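Fiction — Orchard & Field

The cherries came down from Karnunbridge in October, earlier than anyone at the packing shed had hoped for, and she was there at half past four in the morning to meet them, with a thermos of tea and her grandmother's cardigan on over her work shirt. There were 185 crates on the first truck, every one of them promised to a buyer at Ladefoged who had never bought from a shed this small before.

She lifted a lid and the smell came up at her, sweet and green and a bit like rain — and she thought of her father, who used to say you should eat the first one of the season with your eyes shut. So she did, standing there on the cold concrete with the forklift beeping behind her, and it was a good one, dark all the way through, and she laughed out loud.

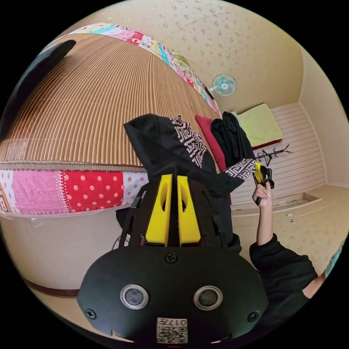
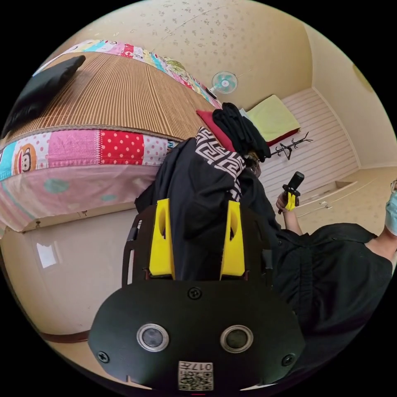

Vol. 11, No. 3 — p. 224

The driver wanted his paperwork signed, and he wanted some of that tea as well, so she poured him the lid full and they leaned on the tailgate together while the sky went grey over the hills. He told her the road was washed out past Andutis and he'd come the long way round, with the cooler turned up as high as it would go and his own feet freezing.

"You could have waited," she said.

"Cherries don't," he said, and held out the cup for more.

She took a handful from the open crate, wrapped them in her hanky and put them in his coat pocket for the drive home. Then she pulled on her gloves and went in to switch on the lights over the sorting line.

Recent stories
The Pear Thief
Two Rows of Apricots
A Letter from the Diltora Markets
What the Frost Left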